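Plinport Hands-On: Notes from the Teaching Bench

Photos and grumbling by Telma Espinoza

I spent part of April at the Plinport workshop, where Bustos has set up a bench for teaching a robot arm small jobs by hand. The pitch goes like this. You don't program anything. A person steers the arm through the job, the software records it, and after enough rounds the arm does the job alone. I've heard a version of that pitch for most of my working life, with different boxes attached, so I went in with my arms folded and I will admit they stayed that way for a good part of the visit.

This page is short on pictures and long on captions. The people at Plinport asked me to leave out faces and screens, and what remained was mostly the work itself. If you want the glossy version, Bustos has a brochure.

How the teaching goes

There are two ways in. One is to grab the arm by the wrist and walk it through the motion, which they call hand guiding. The other is a pair of handles on a stand, sold under the name Flosik, where you move your hands and the arm copies you from across the bench. Hand guiding is easier to learn. Flosik gives cleaner recordings, according to Bustos, because there is no human forearm in the way of the camera.

I tried both. Hand guiding felt like steering a shopping cart with one stubborn wheel. Flosik felt fine until I had to turn something, at which point my wrist ran out of travel and I had to let go, reset and start again. The software keeps the pause. Somebody then has to decide whether a pause is part of the job.

The job on the bench

The task is putting thin rods into slots. It sounds like nothing. You could teach a child to do it before lunch, and the child would not need a calibration routine. But it's a fair test, and I'll give them credit for picking it, as a slot is either found or missed and there is not much room for a generous reading of the result.

The slots are on gray plastic holders fixed to an upright board, and they're narrow. With the handles you are lining up a rod you can't feel against a gap you can barely see, and you find out quickly how much of your own skill lives in your fingertips.
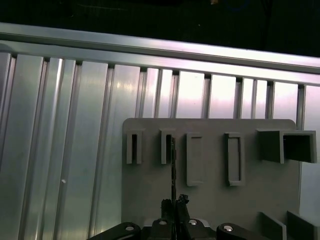 I asked how many demonstrations it takes. The answer was 300 for one slot, if the board stays put. Then I asked what happens if the board is moved, and the answer got longer. There is a second round of recordings for that, with the board shifted a little each time, and the total collected so far for this one job stood at 1564. I wrote the number down twice to be sure I had it right. Every one of those was a person at the handles, steering a rod toward a slot.

Maybe that is cheap. Bustos argues that it is, compared with paying an engineer to write and rewrite the motion every time a part changes. I'd like to see that sum worked out on paper, with the operator's hours in it. I asked for it in April and I'm still waiting.

What the wrist camera sees

Most of the recording comes from a small camera mounted down by the gripper. I had expected a view from above the bench, the way a person would look at it. The wrist view is much closer, and the arm's own fingers are nearly always in it. The operators like this. They say that once you get used to it you stop looking at the bench at all.

My complaint is about depth. On a flat picture it is very hard to tell whether a rod is at the mouth of a slot or still well short of it. The experienced operators move the wrist slightly to one side and watch what shifts. I never got the hang of it. I noticed that new people close one eye, which does nothing whatsoever with a single camera, and that they keep doing it after you tell them so.

Shiny metal is the other trouble. Aluminum throws light back into the lens, and a change in the room lighting can make the same surface look like a different one. The answer at Plinport is to record under several kinds of light and hope the spread is wide enough. "Hope" is my word. Theirs was "coverage."

Good demonstrations and bad ones

This was the part I found most interesting, and the part that gets skipped in the brochure. People don't all do the job the same way. One operator comes straight in. Another stops short of the slot, checks, and creeps forward. A third wobbles the rod until it drops in. All of them succeed, and all of them get recorded as successes.

Feed those to the software together and what comes out, on a bad day, is an arm that starts straight, hesitates for no reason and then wobbles in empty air. I watched it do that 4 times in a row. The fix was a review tool called Ratamine, where somebody sits and goes through the recordings, tagging the ones to keep. So the robot that needs no programming does need a person at the handles, a second person sorting the recordings, and some agreement between the two on what a good insertion looks like. They had a printed sheet on that last point. It had been corrected by hand in two colors of ink.

The part that impressed me

I said I would be fair. In the late afternoon they ran the trained arm on its own for 40 tries with the board left alone, and it found the slot on most of them. I'm not giving a percentage because I was talking during some of it and I don't trust my own tally. When it missed, it usually backed off and came in again, and I hadn't expected that. The operators said it had picked up the habit from recordings in which they themselves missed and recovered. Those used to be thrown out. Keeping them was a good decision.

Then the board was nudged sideways by the width of a thumb, and the arm went confidently to where the slot used to be. More recordings are planned.

Questions I left with

Who pays for the next round when the holder is redesigned? Does a set of recordings made on one arm carry over to another of the same model? I was told "largely," and would like that in writing. And what happens to the operators' technique when the operators leave? Plinport keeps the files, but the reasons behind the files are mostly in people's heads and on that sheet with the two inks.

I've been invited back once the shifted-board recordings are finished. I intend to bring my own rod and move the board myself.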